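**November, bench 2, Prustico job**

Started 7:40. Kiln still at 200 when I came in, so left the lid down and did paperwork until it could be opened.

Carry-over from the last entry: the replacement octagons for the Prustico hallway are still coming out too warm. The client's old floor is a brown body with a thin smoky vein, and our last batch looks like milk chocolate beside it. Carolina took two of ours over there and laid them loose in the gap by the stairs. She could pick them out from the front door. Liam thinks the iron is too high. I think it is the manganese, or how coarse it is. We agreed to change one thing at a time, which we did not do last time.

### Mix

Base is the Sarkel clay, same sack as before, sieved again because there was grit in the bottom third. Four test batches, lettered on the back in oxide pencil:

- A: as the last batch, no change, for comparison
- B: iron cut by a quarter, manganese as before
- C: iron as before, manganese reground finer (Lejla ran the mill over lunch)
- D: as C, with a spoon of black stain folded in late for the vein, barely mixed

D is the one I have hopes for. If you fold more than a few times the vein disappears and the whole tile goes gray. Last winter's notes say "fold until it looks wrong, then stop," in Zdenka's writing, and I followed that.

Pressed in the steel octagon die. The die is due for cleaning; there is a faint line on one edge where clay has built up behind the plate. Cleaned with a wooden stick and a damp rag, line still there on the first few, gone after that. Marked the lined ones with a cross and put them at the back of the rack. They can be cuts.

The small squares were pressed from the black body we already had in the bin. It was stiff. Wedged it with water, left it under plastic for an hour, wedged it again. Fine after that.

### Drying

Rack by the east wall, boards turned once at midday. The ones nearest the radiator always go first and always lift at the corners, so this time I moved the whole rack out by the length of a broom. No lift so far. Charmaine has asked before for a proper cover on that radiator and I am asking again here.

Shrinkage, wet to dry, looks normal. I will measure again out of the kiln. What matters is that the octagon and the square shrink together. In the spring they didn't, and we ended up with squares that rattled in the gaps and a setter who would not stop talking about it.

### Layout problem

Lejla has been working on the downstairs washroom at the same house, where the client wants the hallway pattern carried up the walls. She has been trying out the corners.

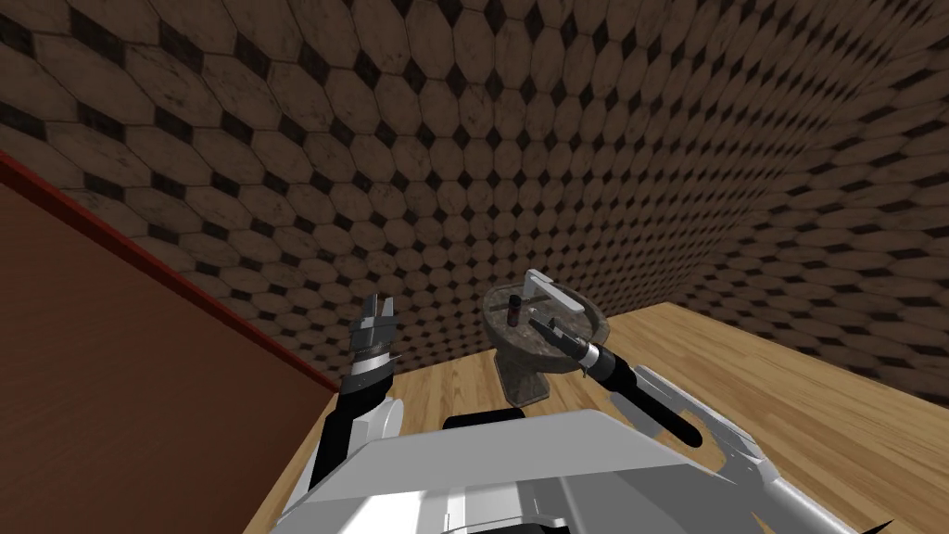 Corners are where octagon and dot goes wrong, and the client has to choose what kind of wrong they prefer. You can start a full tile on each wall and accept whatever cut is left at the meeting line, or wrap the pattern and let one octagon be split by the corner. Wrapping looks better when the walls are plumb. These are not; Lejla's level shows the back wall leaning out at the top. I also worry about scale. With large octagons on both the back wall and the right-hand wall, beige-brown with the small dark diamonds between, the pattern starts to look as if it bends around the room, and with the toilet set into that same corner there is a lot going on in a small space. The toilet in the mottled brown and gray does not help, though it does pick up the tile color. I do like the darker smudges scattered over the tiles. They read as wear, and that gives us some room on matching, since a wall that already looks uneven will forgive a tile that is a bit off. Charmaine wants a plain band at shoulder height to break it up. I would try that before making anything smaller.

If we go with a plain band we need a straight-edged piece, and we don't have a die for it. Options are to cut from slab by hand or to ask Akpan for a quote on a simple rectangle die. Akpan took a long time with the last one but it was square and it stayed square. Carolina to call.

Also to settle: whether the wall tile is the same thickness as the floor tile. On the floor we need the full depth. On the wall that is a lot of weight hanging off old plaster. Liam pulled a loose piece of that plaster off with his fingers when he was there, so I would not put full-depth tile on it without boarding first. The client does not want to pay for boarding. Carolina to call about that too.

### Kiln

Opened at 10:15. This was the earlier load, not today's tests.

Top shelf good. Middle shelf good except one octagon stuck to the shelf where the wash had flaked. Chipped it off and lost the corner. Bottom shelf a shade darker than the other two, as usual. I have been putting this down to the draft from the floor vent, but the vent was closed this time, so it isn't that, or isn't only that. Zdenka suggests the bottom element is running hot. She will put cones on every shelf for the next firing and we can stop guessing.

Program number for today's tests is 807, same as before, with the soak at the top stretched to 40 minutes. Do not use the saved program without checking the soak. Somebody has changed it at least once and not written it down.

Sorted the good ones by shade on the long table, light to dark. Left them laid out. Please don't stack them until Carolina has seen them in daylight.

### Vein and grout

Main thing we argued about after lunch. Liam's point is that we are spending all our effort on the body color when what the eye catches, walking into the room, is the dark square and the grout line. If those match, he says, the octagon can be off by quite a lot.

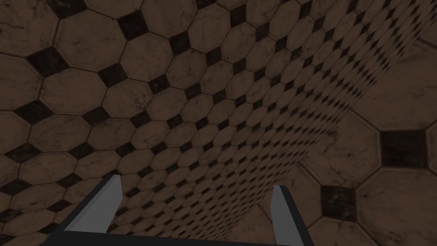 *Octagon and dot at a low angle: brown marbled field, near-black squares, thin dark grout.*

I think he is half right. At a low angle the dark squares line up into a grid and that is most of what you see. Standing over it and looking straight down, the brown is what you see, and that is also how the client looks at it when she is deciding whether to pay us. So both have to be close.

Tried three grouts on a scrap panel of old stock:

1. Charcoal straight from the tub. Too blue once it had set.
2. Charcoal with a little brown pigment. Better. Slightly streaky where I did not mix it enough.
3. Brown with a little black. Too soft, and the octagons ran together into one brown area.

Number two, mixed properly, is the one to take forward. Recipe is on the card taped inside the cupboard door. I weighed the pigment this time.

The joint has to stay thin. On the panel I let one row open up to see what happened, and it pulled the eye straight to it, even with the good grout. The setter needs to be told this before he starts, and given the spacers.

### Sealer

Put Cludex on half of the panel, one coat, wiped back. It darkened the brown a little and did nothing to the black. The darkening is the direction we want for batch A, and possibly too much for D. Second coat after it has been left overnight. It smells. Open the back door if you are going to work near it, and don't leave the lid off the can like last time (Liam).

Splashed water on the sealed half before I left and it beaded. On the unsealed half it soaked in and left a dark patch, still there at five.

### Left open

- Tests A to D into the kiln when bone dry, not before. Check by holding one to your cheek; if it's cool, it's not dry.
- Cones on every shelf (Zdenka)
- Akpan, quote for the rectangle die (Carolina)
- Client about boarding the washroom wall (Carolina)
- Corner drawing with a plain band, and one without (Lejla)
- Die needs taking apart, there is still clay behind the plate
- More shelf wash. The tub is nearly empty and what's in it has gone lumpy.
- Radiator cover

Swept up and off at 5:30. Plastic is back over the black body, lid on the Sarkel bin.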